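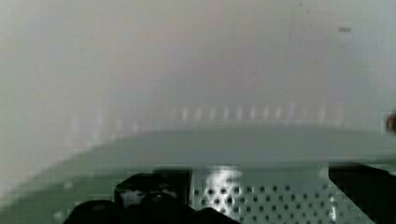
Titilayo Adeleke wrote to us that she had wiped her curved pieces in little circles for years and always ended up with cloudy patches, and that long strokes following the curve fixed it in an afternoon. Thank you, Titilayo, we have moved your tip up to step 4 where everyone will find it!

Section 15: Placing and wiping down curved pieces

The Rasport home guide covers all sorts of shapes, but the rounded ones get more letters than everything else put together, so please make yourself a cup of tea and take this section slowly. It applies to anything with a broad, smooth curve that lives on a shelf, a bench or the floor, whatever colour you chose.

Before you start

You will need two soft cloths, a bowl of lukewarm water and a drop of ordinary dish soap. The Albers cloths are lovely if you have them, though an old cotton T-shirt cut in half does the job just as well (ours is on its third summer).

1. Clear the spot where the piece is going to live and wipe it over. Grit underneath will scratch both surfaces.

2. Lift the piece with both hands, low down and on opposite sides. Don't drag it, even a short way.

3. Set it down with a hand's width between the curve and the wall or panel behind. You'll want that gap later for your cloth, and a rounded side pushed hard up against paintwork tends to leave a mark on it.

4. Dampen the first cloth, wring it out well, and wipe in long strokes that follow the curve from one side to the other. Turn the cloth over when it starts to look grey.

5. Dry straight away with the second cloth, using the same long strokes.

6. Stand back and have a look from the doorway. If the piece seems crowded, move it forward a little and look again.

Note: Pale greens and greys can look quite different from one room to the next, so do try your piece in a couple of places before you settle. A colour that seems washed out beside a white wall in the morning may be just right by evening.

Caution: Never use scouring pads, bleach or the Pustalon oven paste on a coloured finish. The paste is made for racks and trays and is far too harsh.

Caution: Keep curved pieces off sloping surfaces. If your shelf isn't level, pack it first, following the instructions in the Sisham shelf leaflet.

For day-to-day care, a dry cloth once a week is plenty. Repeat steps 4 and 5 whenever you notice fingerprints, and wash your cloths without fabric softener, as it leaves a film.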